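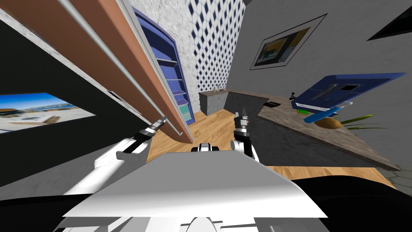 1. Finished the second Fornach book last night. Posting my thoughts as a thread, same as I did for the first one. Mild spoilers up to the halfway point, and I'll say so before anything bigger.

2. Basics first. It's called The Drowned Assize, it's by Henrique Vieira, and it came out in December. Hardcover is 700 pages. I read half of it in print and half on my old e-reader, where it runs to 1026 screens at my font size.

3. The setup: Bateo is a river town where the dead can be called as witnesses, but only while the river is in flood. Ines Trostley is the clerk who writes down what they say. In book one she left a line out of the record. Book two is about what that did.

4. You do need to read the first one. There's a recap at the front, two pages, and it covers the trial but skips the whole business with her brother. He walks into chapter three like you already know why she won't look at him.

5. I liked Ines more this time. In the first book she mostly reacted to things. In this one she makes a bad decision early, knows it's bad, and keeps going. I didn't always agree with her but I understood her.

6. The magic is still small. A wet ledger, a bell, a lamp that has to be lit by someone related to the dead person. I like that there isn't a chart of powers to learn. When it goes wrong you can tell what went wrong.

7. The opening is slow. The flood doesn't come until chapter 10, and before that it's a lot of people standing in offices waiting for rain. Some of it is good (the scene with the tax collector and the goose). A lot of it could go.

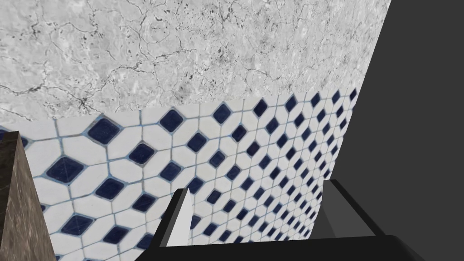

Yuto Onishi: I had the opposite reaction, the office chapters were my favorite part. Once the flood started I felt like I was reading a different series. Does the brother get more to do in the second half? I stopped on Thursday right after the bell scene and haven't picked it back up.

8. Replying to Yuto here so it stays in the thread. Yes, he does. He gets his own chapters from part three on, and they're shorter and a bit funnier than hers. I'd pick it back up. If you liked the offices, there's a long stretch in the Fornach archive that should suit you.

9. On Fornach itself. In book one it was just the place letters came from. Now we go there, and it's a proper city with toll gates and bad food. Ines hates it. I thought her being homesick was done well, mostly through her complaining about the bread.

10. The romance. There is one, and it's with the surveyor, Ishida, who I think most people guessed. It takes up less room than the cover copy would have you believe. They have maybe four real conversations. Three of them are about drainage and I believed every one.

11. What didn't work for me was the judge. He was frightening in the first book, when he hardly spoke. He gets a long speech here explaining his reasons, and after that I wasn't scared of him anymore. I'd have cut the speech and kept the part with his hat.

12. Bigger spoilers from here until post 15. Mute me or scroll down if you're still reading.

13. The missing line. I had a guess about what it was and I was wrong. I went back to book one to check, and the dead man does stop and start over in that scene, so it was planned. I'd read straight past it. I thought it was a printing mistake.

14. I'm less happy about the bell. We're told all through part two that it can only be rung once in a flood, and then it's rung a second time and the reason given is one sentence long. I read that page three times. If someone has a better explanation, please send it to me.
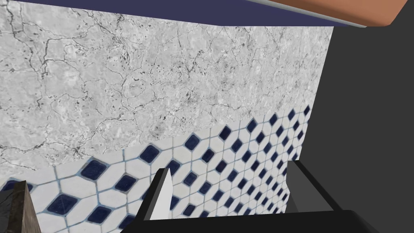

15. Spoilers over. Some notes on the edition: the map is the same one as in book one, so it stops short of Fornach, and half the book happens off the side of it. The paper is thin. There's a list of names at the back that I didn't find until I was done, and it would have helped with the cousins.

16. The audiobook is on the library app but I've only tried the first chapter. The reader says Bateo with the weight on the end. I've been saying it the other way for two years and I'm not going to change.

17. Would I recommend it? Yes, if you liked the first one and don't mind waiting for the story to get moving. If you gave up on book one because of the pace, this one is slower until the water comes up.

18. I gave the first book 9 out of 10. I'm giving this one a seven, and most of what it lost was the judge and the second bell. I'll still get the third as soon as it's out.

19. A couple of people asked what I'm reading next. It's a short one, a ghost story set in a lighthouse supply store, borrowed from my sister. She wants it back by the end of the month so that thread should be up fairly soon.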